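A day on the island of Stornorance

Stornorance is a two-hour ferry ride from the mainland, and most people who take it are going for the beaches on the west side. I went on 27 June 2026 for the harbor open day, when the town lets visitors into the lighthouse, the old salt store and a few of the working yards. I stayed two nights.

The ferry was full by the time I boarded. Foot passengers wait in a separate line from the cars, and there is no shade there, so bring a hat. The crossing was calm. The cafe on board sells coffee, sandwiches and not much else, and it closes well before arrival.

From the dock it is a short walk uphill to the main square. My guesthouse was run by Gaspard Barbier, who gave me a paper map and marked the places taking part in the open day. The room was small and clean, with a window over the back lane. Breakfast was bread, sheep's cheese and apricot jam, served on the terrace until ten.

I started with the lighthouse. Entry is in groups, and you put your name down at a table by the gate. There are 96 steps, the last stretch on an iron ladder, and the gallery at the top is narrow. The view takes in the whole north coast and the two small islets where the boats go for day trips. Benoît Perrin led our group. He talked mostly about the lamp, which was switched to electric power in his grandfather's time, and about the winter storms that still close the road out to the point.

The salt store is at the bottom of the hill, next to the fish market. It is a long stone building with a low door, cool even at noon. For most of its life it held salt for the fishing fleet, and now it is a museum with labels in three languages. The ledgers were the best thing in it. One page, written out in a very neat hand, lists 3,106 sacks received in a single season. Upstairs there are model boats and a room of nets and floats that I went through fairly quickly.

Lunch was at Đặng, a family restaurant on the quay. I had grilled squid with lime and a bowl of noodles, and paid less than I would have on the square. It has only a few outside tables, and on the open day there was a wait for those. 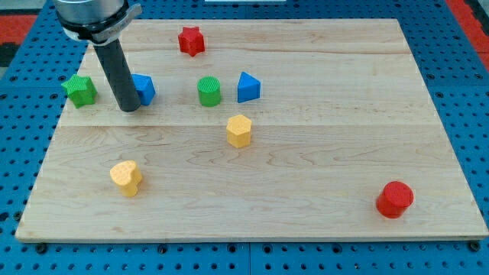 Can you see the island in one day without a car?
The town and harbor are easy on foot, but the west beaches need the bus, and trying to fit in both before the last ferry makes for a rushed day.

In the afternoon I took that bus. It leaves from below the square and stops at three beaches. I got off at the last one, Imudbridge, named after the stone footbridge over the creek behind the sand. The beach is long and partly pebble. The water was clear and colder than I expected for the end of June. There is one kiosk and a set of showers, and the path south along the cliffs is well marked as far as the chapel. I walked it in sandals and would wear proper shoes next time.

On the bus back I sat next to Nobuhle Coetzee, who was on her fourth visit. She prefers February, when the almond trees are in flower and rooms cost half as much, though the ferry runs less often and many kitchens are closed.

The evening ended on the quay with a brass band and a line of food stalls. The fried sardines sold out early. The band played until eleven, and I could still hear it from my room.

Some practical notes. The open day ticket cost 34 euros and covered the lighthouse, the salt store and the bus. There is a cash machine on the square and another at the ferry office. Luggage can be left at the ferry office on the day you leave, but it shuts for lunch, so check the hours on the door before you walk off.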